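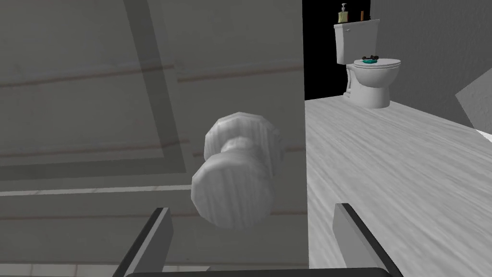 Gripper open below the bathroom door knob, in simulation.

Ebere Akinola has a robot called Gretel, and Gretel cannot open a door yet. The real Gretel is an arm on a wheeled base, parked between the drill press and the sink at Garba, the shared shop where Akinola rents a bench. The other Gretel lives on a desktop computer under that bench and spends her nights in a made-up apartment, trying the bathroom.

"The bathroom is the hard one," Akinola says. She is stripping wire the whole time we talk. "Kitchen drawers, fine. A bar handle, you hook it and pull. Round knob, you have to squeeze and twist and then pull, and if you lose the squeeze halfway you start over."

She started in April, with the arm and no simulator. Bought a used door, screwed it to a frame, went straight at it. That lasted one evening. The arm came in too low, caught the knob from underneath and kept pushing up. "It bent the wrist bracket. I stood there holding the power strip like, well, okay." Then a month waiting on parts. During the month she built the apartment.

Built is a generous word, she says. Most of it is free models. The knob she made herself, and it shows, it's a couple of chunky disks with a neck between them and you can see the flat segments along the edge. A friend at the shop told her to smooth it. She didn't.

"More triangles, slower contacts. I'd rather have the runs. The fingers don't care if it's pretty."

And the runs pile up. The count when I visited was 2,291 tries at the knob, all logged by Fondar, her name for the pile of scripts that resets the door, nudges the start position and writes down what happend. Of the last 2,000 she has watched maybe a handful start to finish. The rest she reads as plots. Plots miss things, though. For weeks the numbers said the grip was fine and the twist was weak, and it was only when she sat down and looked through the gripper view that she saw the fingers were closing on the front rim and sliding off it.

"So I was tuning the wrong thing. Weeks! I had a whole spreadsheet."

The fix was dull. Start lower, fingers wide, come up until the knob is between them, then go deeper than feels right before closing. She makes the shape with her own hand, thumb and finger apart, wire stripper dangling off the pinky. In simulation Gretel now gets hold of it most of the time. Turning it is another matter.

I ask about the toilet. There's one in the view past the edge of the door, with a soap dispenser up on the tank lid.

"People always ask about the toilet. It's a bathroom." She does want stuff back there, she says. A camera that has only ever seen a door on a blank background gets confused the first time there's a real room next to it. She has been shuffling the clutter, the floor, the light. The door surface too. It has lines and bands going every which way at the moment and she isn't sure if she's keeping that.

Money. The arm came secondhand from a closed-down packaging line, the base is two dead power chairs. Total so far $3,806, and she has the reciepts in a coffee can. The biggest single item was the wrist, bought twice. The fingers are cheap, she prints them at the shop and covers the inner faces with rubber cut from a bike tube.

What's it for? She gets a little short with this one. Her aunt uses a walker and closes the bathroom door behind her out of habit, then can't manage the knob with one hand. A lever handle would solve it in 10 minutes, and Akinola knows, she put one in last summer. "So now it's just for me. I want to see it open the door. Is that bad?"

Next is Gusura, which is the plan for moving what the simulated arm learned over to the metal one. On paper: slow speed, a force limit in the wrist, the old screwed-down door again. A big red stop button, which she didn't have the first time. She has no date for it. The new bracket is thicker and she made a spare.

While I'm packing up she wakes the monitor to check on the night's queue. Fondar has stopped on an error, a missing file. She swears, moves a folder, starts it again and goes back to the wire.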